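Ticket 1372: Plonell washer stops mid cycle, won't drain
4 min read

Opened 2020-01-21. Status: open, waiting on part

Problem as reported: machine fills, washes ok, then sits there humming at the drain stage. Shows E4 after a few minutes. Door stays locked until the timer gives up. Bought new in August, so should still be under Truvard cover but can't find the card yet.

Tried so far:

Switched off at the wall for half an hour. Same again on next wash, same code.

Filter. Cleaned it out, one hair grip and a lot of grey fluff. Water all over the kitchen floor, use a baking tray not a towel. Ran rinse and spin only, got further this time but stopped with 4 minutes left.

Waste hose. Pulled machine out, hose was squashed flat behind the cupboard. Straightened it and tied it up higher. Thought that was it. Two good washes then E4 again on the third. 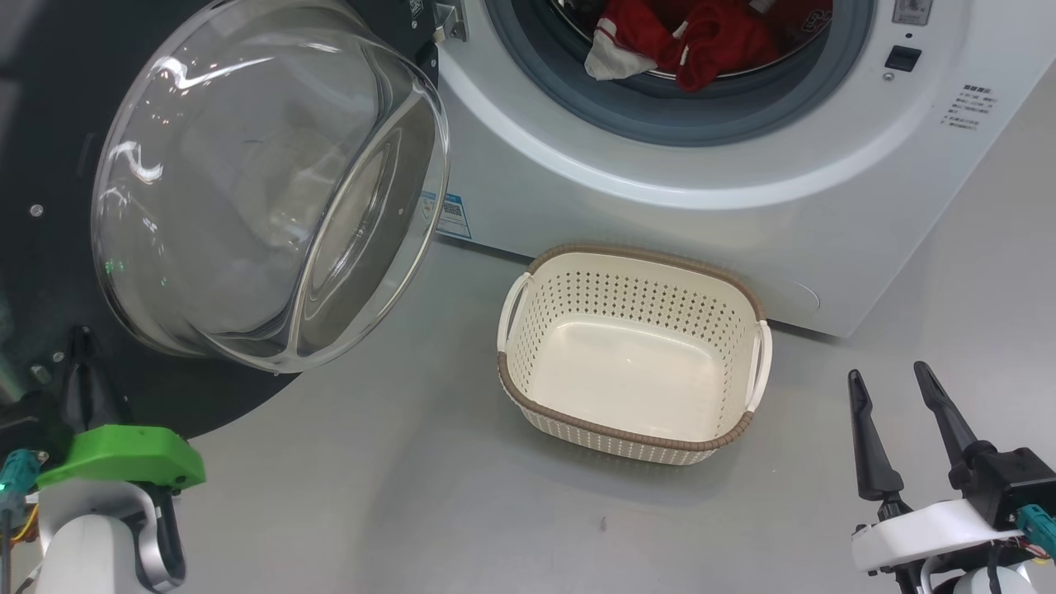
Rang Truvard helpline, on hold 28 minutes. They said do a drain test: hold start and spin together untill the lights flash, then let go. Pump should run for a full minute. Ours ran maybe ten seconds, went quiet, then a buzz. They think pump is sticking when it warms up. Makes sense, cold start in the morning is nearly always fine and it's the second load that fails.

Asked if running it at 3000 on the spin dial would help, was told there's no such setting and I was reading the model number. Fair enough.

Update: took the pump cover off (power OFF first, obviously). Fan turns by hand but feels rough one way. No coins, no socks. Put it back, new clip needed as the old one snapped. Used a cable tie for now, no drips overnight.

Update 2: Pleteck do a matching pump, cheaper than the Plonell one, but Truvard say fitting it ends the cover. So have ordered through them. Delivery is to the Au depot and they ring when it's in. No date given.

Meanwhile: short washes only, half loads, leave an hour between them. If it sticks, switch off, wait, then spin only. Don't force the door, the catch is plastic and I don't want a second tickt for that.

Still to do: find receipt, send them the serial number, ask if the clip comes with the pump or is seperate.

2 comments | 6 shares
Contact support | © 2020 Truvard Home Help | Back to top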